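6 January 2019. Givunlow kitchen pack, trial license, second pass

Picked this up again after the break. Yuzhen Bai has the install notes for the first pass in her own book, so I'm only writing down what changed.

Build is the one Lostomska sent in the second mail. Their first link still points to the old build, don't use it. Install on the Luvwood machine went through once I cleared out the old asset cache. Took about 60 minutes with the download, most of that shaders.

**What's in the trial**

Sink, cabinet, stove, microwave. 4 fixtures, all articulated according to the sheet. The full pack is the one we'd be paying for, and it adds drawers, the fridge and the dish rack. Price is per seat, yearly, and the quote only holds until March.

**Runs**

Used our own pick-and-open script with no tuning, wrist view only, same seed list as the Ametepe comparison. Started 2,102 episodes overnight. 1,107 finished with a usable log. The rest stopped on a timeout in the reset call, and I can reproduce it by hand: reset twice quickly with a door joint past its limit and the server hangs until you kill it. Sent the trace to Lostomska support, ticket open.

So no success rates yet. I don't want numbers in here from half a set.

Joint limits on the microwave door are in degrees in the config and radians in the API. Lost most of the morning to that. Wrote a wrapper, it's in the shared folder under kitchen/units.

Contact on the handle is better than I expected. With the Ametepe handles the fingers slide through at low step rates. With Givunlow they hold at our default step. Still need to check the cabinet, which has a thinner handle mesh.

Collision shapes for small props are coarse. The mug is a plain convex hull, so you can't hook a finger inside it. For our pushing tasks it makes no difference. For anything with the mug handle we'd have to swap in our own.

**Rendering**

Light is very even and I couldn't find a way to harden the shadows from the trial config. Door window on the microwave renders as an opaque speckled gray panel, so any task that needs to see what's inside with the door shut is out. Asked whether the full pack has a transparent version. Knobs have the arc printed around them but no numbers, so we can't read a dial setting from the picture and will have to take it from joint state.
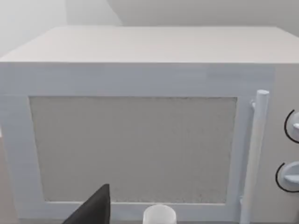 **Open items**

- Reset hang: wait for Lostomska, meanwhile add a sleep before the second call and rerun the failed seeds
- Cabinet handle contact at default step
- Ask about window material and printed dial marks
- Yuzhen to check whether the yearly seat covers the render node or if that counts as a second one
- Move the Ametepe logs off the Luvwood disk before the rerun, it's nearly full

Leaning toward buying one seat if the reset thing gets fixed before the quote runs out. If it doesn't, we stay on Ametepe and patch the handles ourselves.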